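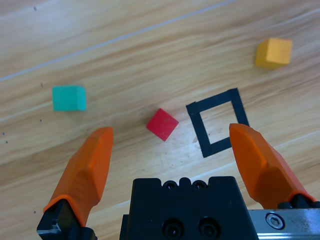

One of the Ikura parents told us at the gate that her son now reads the bus timetable aloud to the whole queue, and could we please start him on something longer! We were delighted to pass that on to the library team, and we hope it cheers you as much as it did us.

This is our second report on the Omier Reading Boats grant, covering the spring term. The boat now calls at Ikura and Isent every week and at Admasu every fortnight (the lock there is still being repaired, so we moor below it and carry the crates up). We have 251 children signed up, and 67 of them joined after the April open afternoon, which went far better than we dared hope. 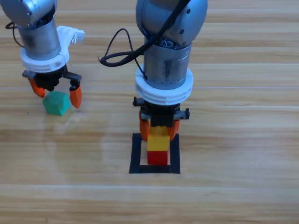 Books are going out faster than we can cover them. We have lent almost 2000 this term - comics and animal stories mostly, with a sudden craze for anything on volcanoes. The older readers at Isent asked for a shelf of their own, so we gave them the one by the stern door and let them choose what goes on it.

Spending is close to plan. Diesel cost more than we allowed for, mooring fees rather less. We would like to move the unspent part of the mooring line into large-print books, if you are happy with that.
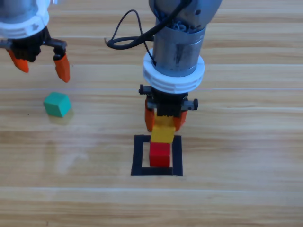
Page 10

Next term we want to try an evening stop at Admasu, from 6 pm, for families who work late. Two crew members have already offered to cover it. The damp in the forward lockers still needs sorting, and we are waiting for a second quote.

Omier Reading Boats | Contact the office | © Omier Reading Boats | Back to top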